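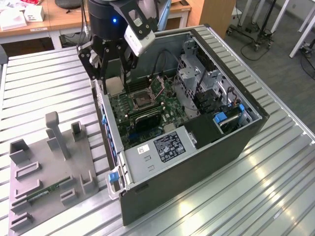

Dondmont Robotics Club Forum > Project Builds > Wustis (PC strip-down cell)
Thread: Release order for CPU and memory, and why the tray keeps costing us points

jnavickas
Project lead, Wustis
Opening this separately because the old thread reached 1292 posts and the search function times out on it.

Status: tower on its side, side panel off, socket frame open. The task for the August demo was to take the processor and one memory module out of the case and place both on the printed tray. We completed the sequence in four of 10 scored runs. Failures by type:

Processor picked but released off its recess: three runs
Memory module did not seat in the slot: two runs
Arm stopped on joint limit: one run

The picks themselves were fine in five of the six failures. I want to freeze the pick code and spend the remaining weeks on the tray. Objections in this thread, please, and with log numbers.

strazds
I object. "Fine" means the object left the board. In the log for run 7 the processor is rotated in the fingers when it clears the socket frame. The recess then gets the blame for an error that was made in the case.

Suggest setting the chip down on the board next to the socket, opening, re-gripping square, then moving to the tray. The extra step costs a few seconds and we are not scored on time until the second round.

jnavickas
Re-gripping on the board puts the fingertips down among the components around the socket. One slip and we need another board. We have one spare.

strazds
We have one spare because the first board was damaged in transit, not by the gripper.

laimute_u
Mechanical
Measured the tray before anyone redesigns it. The recess is within tolerance in both directions. The memory slots are not, they came out narrow, which is normal for that printer with that nozzle. I can open them up with a file tonight or reprint with a lead-in chamfer by the end of next week. The module is lying at an angle to the plate edge in most of your placements, so check the tool rotation before you ask me for a wider slot.

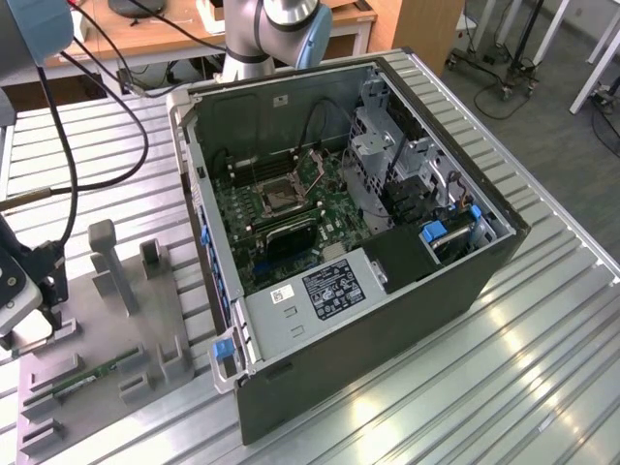

Socket open, green module in the tray, lower left.

kettle_drum
New member, read the wiki, still confused. Why use a tray with upright holders at all? A flat bin would take any orientation and you would never fail a placement.

laimute_u
The rules score a part only if it can be picked again from a known pose. A flat bin gives you the placement and loses you the second half of the task.

kettle_drum
OK. Then a second question: the blue latches and tabs in the case. Is the drive going to be part of the task? The tool-free parts look easier than the processor.

jnavickas
Second round, yes. Not easier. The latch has to be held while the drive is moved, so both arms are inside the case envelope at once, and the planner currently refuses that. Lumeo had a workaround in the planner branch. Has it been merged?

lumeo
Not merged. It passes in simulation with the keep-out zone around the drive cage reduced. On hardware the elbow of the rear arm gets too close to the other wrist and the monitor trips. I can raise the monitor threshold or I can fix the approach angle. The second takes longer and is the one I would sign off on.

Separately, about the release. The fingers are commanded open as soon as the target pose is reported, and the arm has not settled at that point. The force loop runs at 1000 Hz, so the data is there to check this. I plotted it for all the scored runs. Adding a 300 ms dwell before opening should remove most of the offset at the recess.

strazds
A dwell does nothing for rotation in the fingers.

lumeo
Correct. It is a separate fault. Both can be present.

jnavickas
Agreed on the dwell. Still not agreed on re-gripping over the board. Compromise: re-grip over the tray. Touch the chip down on the top of the tall post, open, close square, then place.

laimute_u
The post was sized as a calibration target. It will take a chip but there is no lip on it. If the chip slides you are picking it up off the table.

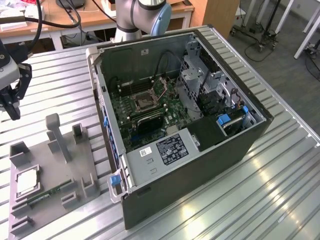 Last edited by jnavickas: September 30, 2018

Settings for the configuration above, with the processor in its square recess and the module in the long slot beside it:

Dwell before release: 300 ms
Retreat after release: 10 mm straight up, then joint move
Re-grip: off
Tray slots: filed, not reprinted

Please do not change the tray offset in the shared config. Copy the file and put your user name on it.

strazds
Re-grip off is noted. I would like a repeat series from a fresh start with re-grip on before this is called settled. Same board, same lighting, someone other than me at the console.

laimute_u
I can run the console. Reprinted tray with the chamfer is on the printer now, so do your series on the filed one first or the results will not compare.

lumeo
Approach angle fix is pushed to my branch. Untested on hardware. Keep a hand on the stop.

kettle_drum
Is the wiki page on tray coordinates still valid? It lists the origin at the tall post.

jnavickas
Origin is the plate corner nearest the case. Jurgita's old page, i.e. mine, is wrong. Laimutė Urbonaitė has the current drawing, ask her for edit rights and correct it when you have read it.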